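**Rirnmont House – February progress note for the Zustgate small grants desk**

Thank you again for your patience with our paperwork, which reached you later than we would have liked. I'm glad to say the bedding part of the grant is nearly spent, and spent on things people use every night.

Of the $1163 set aside for sleeping mats, sheets and small comforts, $123 is left. We placed the larger order with Simanjuntak, who were kind about delivery and even kinder about the stairs – our stairs have not improved since your visit! The 20 rooms on the upper floors now all have their bedding, and the Detard wing will follow in spring.

We have also started bed-making mornings, which I had privately worried would feel like school. They don't. People drift in with their coffee, we strip a bed, put it back together and talk about everything under the sun.
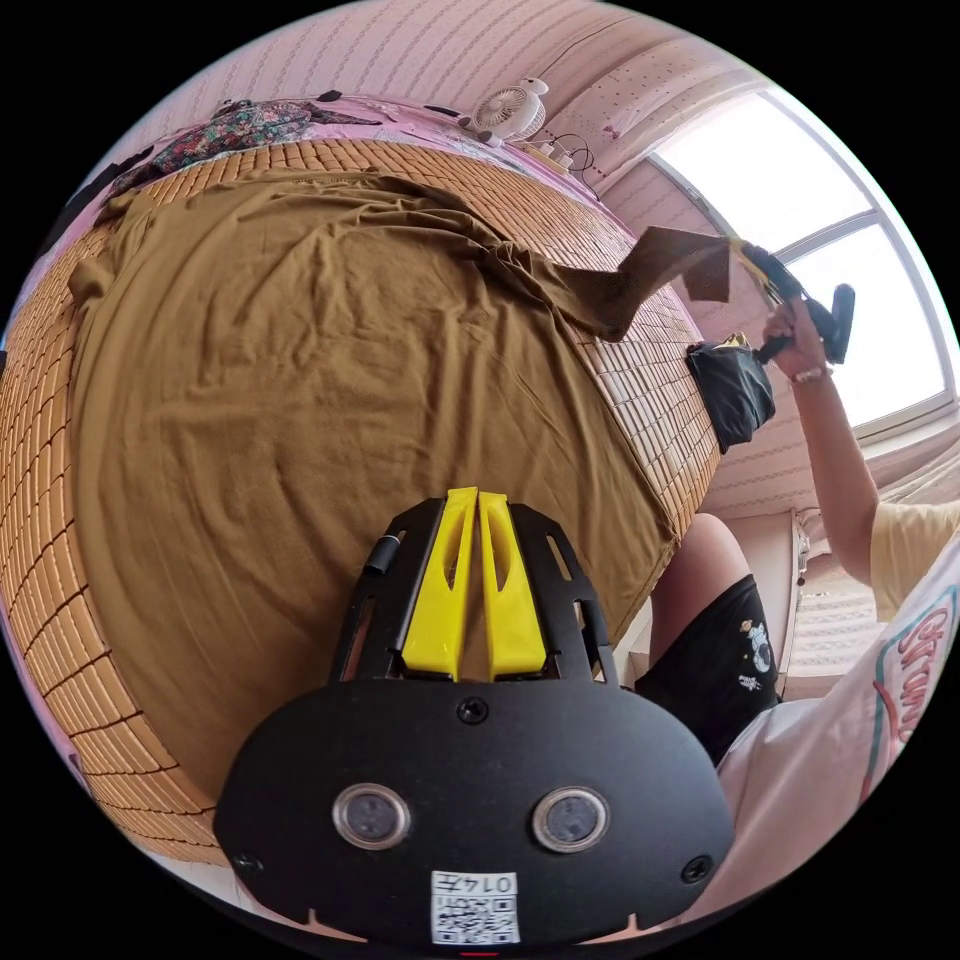
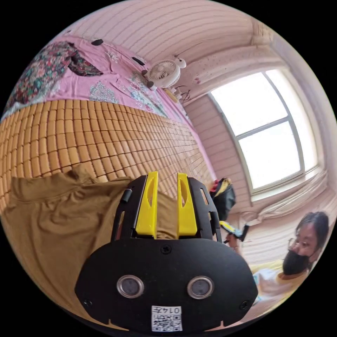

Summer heat is still our biggest worry, and I'd like to put what remains toward it. The upper rooms get stuffy by the middle of the afternoon, and residents have been asking for bamboo mats like the one on this bed, laid over the pink patterned sheet. A little desk fan like the white one with the round ears would help too, and I'm told the ears are a strong selling point. We would need another $500 to do this properly before June, and I'll send a separate request with prices.

With warm thanks from all of us,

Vitória Godinho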